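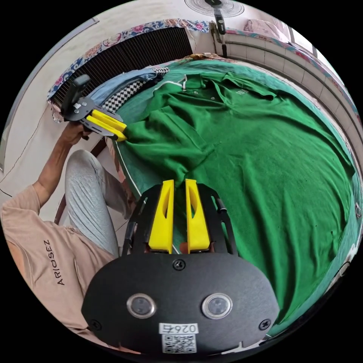 Ieva Eglītis wrote in to ask whether I really wash everything at 30, and would I please do a page of laundry questions so she can stop emailing me. Fair enough!

By Azra Leka, 3/1/24

Do you really wash everything at 30?
Nearly. Towels and bedding go in hotter, and so does anything that's been near my nephew.

How do I stop collars curling?
Button them up before they go in, then pull them flat while they're damp (I do mine on the bed, no board needed).

Is fabric softener worth it?
Not for me. I gave up in November and my towels drink up far more water now.

What about grass stains?
Dab on a bit of washing-up liquid, leave it while you have a cuppa, rinse cold. Old stains may need a second go.

Join more than 1,000 readers of the Cluvine newsletter. Unsubscribe any time.

Comments (2)

Ieva Eglītis: Thank you!! Does the collar thing work on linen?

Dot: I line dry at 8 in the morning and never iron. Life's too short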